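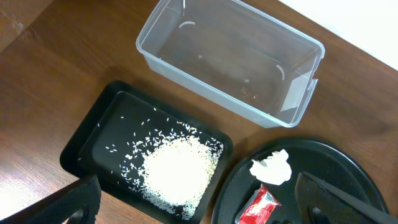

Keisha Halvorsen asked whether the kit would run from a bench supply instead of the bundled brick, and whether the fingers could be swapped without opening the palm. Yes to both. The rest of the page is arranged so that answers of that sort can be found without writing in.

Killstead K2 Parallel Gripper, Kit Form

The K2 is a two-finger electric gripper for small hobby arms. It ships as a kit of parts with a wrist camera bracket, a controller board and a cable set. Assembly takes an evening for anyone who has built a printer or a small CNC. No soldering is needed. All fasteners are metric, and the drivers are not included.

The kit is intended for tabletop work on an arm built at home or in a shared workshop: sorting, clearing, moving open trays and containers, picking up paper and light packaging. It is not rated for continuous production use and carries no safety certification.

Specifications

Stroke: 0 to 40 mm, symmetric
Mass, assembled with standard fingers: 600 g
Length, flange face to fingertip: 189 mm
Length with short fingers: see drawing K2-04
Drive: single servo, rack and pinion
Supply: 12 V DC, regulated
Interface: serial over USB, or TTL bus
Finish: black
Camera bracket: fixed angle, fits common small board cameras (camera not supplied)

Fingers

Each finger is held by two screws from the outside face. Remove both, slide the finger forward off the dovetail, and fit the replacement. The palm cover stays on. After any change of finger, run the homing routine before commanding a position, or the controller will use the old zero.

Smooth and textured pads are both available. Textured pads hold tissue and wrappers well but collect crumbs and starch; brush them out dry. Do not use solvent on the pads.

Camera view

With the bracket in the standard position, the fingers appear at the sides of the picture and cover part of the work surface. Users who train on wrist images should leave the bracket alone once recording has started. Moving it by even one hole changes the finger position in every picture, and earlier recordings will no longer match.

Clear containers give weak edges on a wood surface, and glare from an overhead lamp makes this worse. Lower the exposure before adding lights.

Loose material

The K2 does not pick up rice or similar grain directly. To move grain, grip the rim of the tray and pour. Approach the rim square, close at low force, and lift before tilting. Thin-walled plastic trays flex when held at one side; set the force limit to 2 or 3 and increase only if the tray slips. Tilt slowly toward the end of the pour, when the remaining heap tends to slide all at once.

Laurențiu Toma tested the pour routine on the Bulgate arm and recommends limiting wrist speed in the arm controller as well as in the script. We have adopted this in the sample code.

Known issues

Boards from the first batch drop the USB connection if the servo stalls for more than a few seconds. Firmware 188 corrects this. To check the installed version, send the command VER at the serial prompt.

The dovetail on early printed fingers can be tight. Dress it lightly with a fine file along the long faces only.

The flange pattern on older Clomden wrists is rotated relative to ours. Order adapter plate K2-A with the kit.

In the box

Palm assembly, partly built
Standard fingers, one pair
Textured pads, one pair
Controller board with firmware installed
USB cable and bus cable
Power supply, 12 V
Camera bracket with screws
Printed assembly sheet

Ordering

Kits are in stock. Short fingers are on back order until October. Spare pads and bus cables can be added to any order at no extra shipping charge. For bulk orders from workshops and schools, write to Hajar Badawi at the sales desk and state the arm model and flange type.

Page revised July 30, 2025. Drawings by Tatiana Ševčík.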